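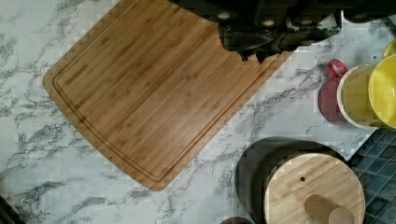

A robot gripper over a kitchen worktop, with a bamboo cutting board, mugs and a lidded container.

Lultora is a tabletop manipulation kit sold by Zerkley, a maker of robot arms and accessories based in Catonport. It is made up of a two-finger gripper, a wrist camera, a mounting plate and a software package for control and recording. The kit is meant to be fitted to an existing arm and is used mainly for household handling tasks such as moving cups, lifting lids and clearing worktops. It is sold to university laboratories, training colleges and small engineering firms.

Design

The gripper has a black outer housing built from angled plates held by exposed fasteners. The plates can be taken off one at a time, which gives access to the drive screw and the cable run without removing the gripper from the arm. The fingers move in parallel and are driven by a single motor. Finger pads are push-fit and come in two profiles, one flat and one with a shallow V-shaped channel for handles and knobs.

The camera is fixed close to the gripper and moves with it. Part of the gripper is therefore always in view, and the software stores a mask of this area during set-up so that the housing is ignored when objects are being located. The mask must be made again if the camera bracket is moved or the finger pads are changed for the other profile.

Power and data are carried by one cable. The kit has no battery and draws its supply from the tool connector of the arm. Arms with no tool connector need a separate supply, sold as an extra.

Specification

The gripper and camera together weigh 800 grams, including the mounting plate but not the cable. Arms with a rated payload of less than 5 kilograms are not supported. Repeated opening and closing under load causes the motor to warm, and the controller lowers the available grip force when a set temperature is reached. Full force returns once the motor has cooled.

The maker gives no protection rating against water. Zerkley's instructions state that the kit should be kept away from running taps and should not be used to handle open vessels containing liquid.

Software

The control package is named Munshi and is supplied with every kit. It has a jog screen for moving the arm by hand, a task editor and a recorder. The recorder saves the camera picture together with finger position and motor current, and a session can be played back at reduced speed. Recordings are kept on the host computer. No account or network connection is needed after the licence has been entered.

Munshi includes a library of 416 object models, most of them kitchen and desk items. New models can be added by moving the camera over an object in a slow arc and marking its outline in several of the stored views. Containers with a separate lid are entered as two linked objects, so that a lid with a knob can be given its own grasp point.

Performance and limitations

Results depend strongly on layout and lighting. Items standing apart on a plain surface are handled with few failures. Mugs pushed close together are harder, as the fingers need clear space on both sides of a rim or handle, and the task editor will refuse a grasp when the gap is too narrow. The usual remedy is to add a nudging step that separates the items before a pick is tried.

Flat items such as cutting boards cannot be lifted from directly above. They have to be slid until one edge overhangs the worktop, or gripped at a groove or cut-out where this is deep enough. Strongly veined stone and small mosaic tiles can produce false outlines in the object finder. A filter for patterned surfaces was added in a later version of Munshi, at the cost of slower detection.

The arm itself casts shadows over the work area, and reviewers have found that a single overhead lamp makes this worse. Two lamps placed to either side of the worktop are recommended in the manual.

Sales and support

Lultora is sold direct by Zerkley as a full kit or as a gripper without the camera. The gripper-only version works with Munshi, but the object library and recorder playback are disabled. Delivery takes about 10 weeks from order. A set-up service is offered at the Catonport workshop, where the buyer's arm is fitted, calibrated and returned with a record of the camera offsets.

Spare pads, plates and cables are listed separately. The motor unit is not sold as a spare and must be returned to the maker for replacement.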